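Share 54 | Comments 4

3. Build and shop-floor set-up of the hand-held gripper 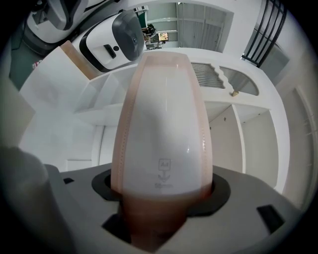

Figure 2. View from the camera on the hand-held tool. A translucent tapered piece stands upright in the grey cradle; the printed mark "A4", an arrow and "56mm" can be read faintly near its lower middle.

3.1 Tool body and cradle

The tool was built in a shared workshop in Bernik, on the same benches that members use for furniture and bicycle repair. We set ourselves the limit that every part had to be made or altered with what was already in the building. This ruled out a machined aluminium body, which we had used in an earlier version, and led us to the plastic cradle seen in Figure 2.

The cradle went through 4 versions. The first two cracked at the shoulder when the screws were tightened. The third held, but its surface was glossy and threw a bright patch into the lens whenever the ceiling lights were on. The current one is matt grey and has rectangular openings in its face. The central recess is black and close to oval, and its dark rim gives a clear border against the grey when the picture is turned into a mask.

Fingers are held by a Jaramillo clamp plate, which we bought second-hand and drilled out by 2 mm. The plate is heavier than we would like. A lighter one was tried in November and dropped, as it bent under a firm squeeze and the fingers no longer met squarely.

3.2 Camera and lens

We chose a very wide lens so that the cradle and the room behind it could be recorded together. The cost is strong bending of straight lines. In Figure 2 the shelves, the doorway and the railing at the upper right all curve, and the corners are black where the lens does not cover the sensor. We kept the full circle and did not crop it. The outer part of the view is poor for judging shape, but it still holds edges that help the tracking software work out how the tool has moved.

Focus is fixed. Anything very near the lens is soft, as with the finger at the far left of the figure. We tried setting the focus closer, and the finger became sharp, but the room edges were then too blurred to track. The present setting favours the room.

3.3 Pale and see-through items

Translucent items gave us the most trouble during the build. A frosted white surface against a white room has little contrast, and our first masks lost the upper outline of such pieces altogether. The tinted side edges of the piece in Figure 2 are easier to find than its face, and the brownish band near the base tends to merge with the shadow of the recess. We now fit the two side edges first and work inwards - the reverse of what we do for solid items.

Printed marks were left out of the fitting. They are thin and grey, and they vary too much from one item to the next to be relied on.

3.4 Recording

Recordings were made with the Trillent logging script, changed only to write its files to a local disk. The set used in Section 4 has 1,393 grasps, all made by hand with the tool described here. Exposure was locked at the start of each session. The Emov controller was used for playback on the arm and plays no part in the hand-held recordings.

Comments (4)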